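Fendwood Curved Table, White

Work and sorting table with a curved cutout in the front edge
Maker: Fendwood
Color: white, matte
Delivery: in two boxes, legs separate

The Fendwood table was made for people who stay at one place and need to reach many things. The front edge is not straight. It goes inward in the middle, so you can stand or sit closer to the work and the top comes a little around you on both sides. What is at your left hand and what is at your right hand is then at the same comfortable distance, and you don't have to lean over the table to reach the back.

We have sold it since February in our shop and most of them went to kitchens, small school rooms and packing corners. Some customers use it as a desk. It is good for this too, but please read the note about the cutout further down before you order it for a computer.

The top

The surface is matte white. We chose matte because lamps from the ceiling don't make hard reflections on it, and small things are easy to find. Berries, buttons, screws, everything shows well on white. Of course coffee also shows well on white, so you will wipe it more often than a dark table. A soft cloth with warm water is enough for every day. For pen marks take a little dish soap and wait a minute before you rub.

All edges on the front side are rounded, also inside the curve. You can rest your arms there for a long time without getting a red line on the skin.

Sorting with baskets

Many customers put one or more flat baskets on the top and a sheet of paper in front of each one, with the name of what goes inside. It is a simple system and it works for children as well as for adults. A handwritten word is fine. We recommend the low Briltano baskets, because the sides are not high and you can see the bottom from your seat, but any wicker basket with a flat bottom will stand well on the table.
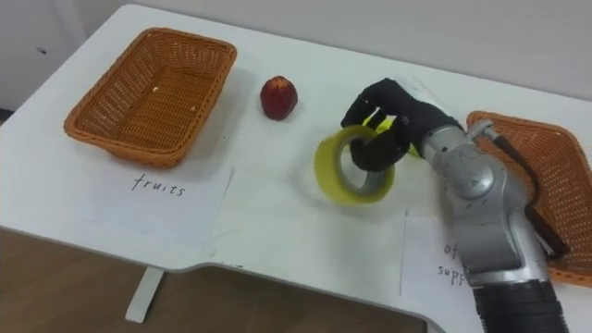
Keep free space between the baskets when you sort fruit or vegetables. You need a place to put down a piece and look at it before you decide. In our own kitchen we first placed everything too close together, and after some time the apples were lying on the labels and we could not read them anymore. Now we leave the middle of the table open and it goes faster.

If you use wicker on the white top, lift the basket when you want to move it. Pulling it can leave fine lines, mostly when there is sand or dust under it. Felt pads help. We put a set of 12 in the box with the legs, and you may use them under the baskets or under the table, as you like.

Mounting

The legs are screwed from below. One person can do it in around 30 minutes, but the top is wide and we advise two people for turning it over. Put a blanket on the floor first. Tighten the screws by hand in the beginning, stand the table up, look if it is level, and only then tighten them fully.

The table can stand directly against a wall. The back edge is straight.

Note about the cutout

The curve takes away some depth in the middle. A keyboard fits without problem, but a big monitor with a wide foot has to go quite far back. Measure your foot before you order — the foot of the monitor, I mean.

What customers wrote

"I bought it for the room where we prepare the food boxes. The curve is really useful, my back is better in the evening. I would like a darker color also." Shaimaa Shehata

"Good table. One screw was missing, the shop sent it quickly. The manual has very small pictures." Dörte Nolte

"We use it with the children to sort fruits and words. They all want to stand in the middle." Annelore Kröger

Questions before ordering

Please write to Imke Oltmanns in our customer service. She answers in the morning until 12 and can tell you if the white version is in stock. For orders from schools, ask her for the separate price list. Spare legs and felt pads can be ordered alone.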